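Teaching the Gripper to Line Up: A Tutorial for Club Newcomers
Posted 2019-10-03 by Celeste Retamal, Rarnville Robotics Club

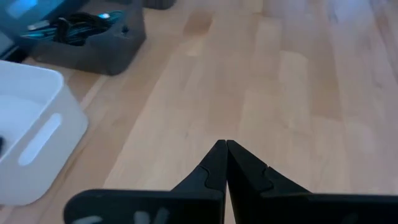
Wrist camera view with the fingertips nearly touching. The cable bin is off to the left, past the white one.

If you've joined the arm team this fall, welcome! This is the first job everybody gets, and I think it's the most fun one in the whole club, because at the end of it the arm does what you meant it to do (mostly). You're going to set the gripper's closed position, line it up with the wrist camera, and run your first slow pickup.

You need the arm, the club laptop with Promitz on it, and one of the foam blocks from the Kudemow kit. Set aside an afternoon your first time. Damilola Ogbonna can do it during a snack break, but she has been at this since middle school, so don't race her.

Before you start

Clear a patch of floor big enough for the arm to reach in front of itself. Bins can stay where they are if they're out of the reach circle. Put your hair up and take off anything dangly. One person drives and one person keeps a hand by the stop button, and you swap halfway so you both learn it.

Step 1. Start up and home

Turn on the arm, wait for the beep, then open Promitz and click Home. The arm will swing up and then to the left, so stand on the right! When it stops moving, open the camera window.

Step 2. Find your closed position

Go to the Gripper tab and set the speed to 400. The slider goes up to 3,000 and you do not want to go anywhere near that today. Tap Close a little at a time and watch the camera window. The tips should come together in the middle of your view, just a bit lower than center. Stop while you can still see a sliver of floor between the fingers. If you keep going the fingers push on each other, the motor starts to whine, and your numbers will be off for the rest of the session.

Got it? Press Save Closed. I like to open and close it again a couple of times, just to see that it comes back to the same place.

Step 3. Check that both sides match

Look at the seam on each finger, a short way below the tip. Those seams are your best friends here! If one looks a lot higher than the other, a finger is probably sitting crooked in its mount. Power off, loosen the 2 screws at the base of that finger, nudge it, and tighten them again. Then go back to Step 2.

Step 4. Mark the pickup point

Open the gripper all the way and move the arm down over the foam block in 4 mm steps. When the block sits right between the tips on screen, press Mark. Watch out for glare if you're near the windows. A shiny spot on the floorboards can wash out the edge of a light-colored block, so use a darker one or turn the arm a little.

Step 5. Your first pickup

Switch to Run, keep the speed at 400, and press Go. Cheer if it works. If the block tips over, your mark is a bit too high, and if the fingers bump the floor, it's too low. Change it by one step and try again. My first one took me most of a meeting and I still have the block, teeth marks and all.

When you've got it

Save your file with your own name in it and show Celeste or Damilola. After that you can start on the sorting task, the one we're taking to the Palma meet in December. Coil your cables before they go back in the gray bin, please!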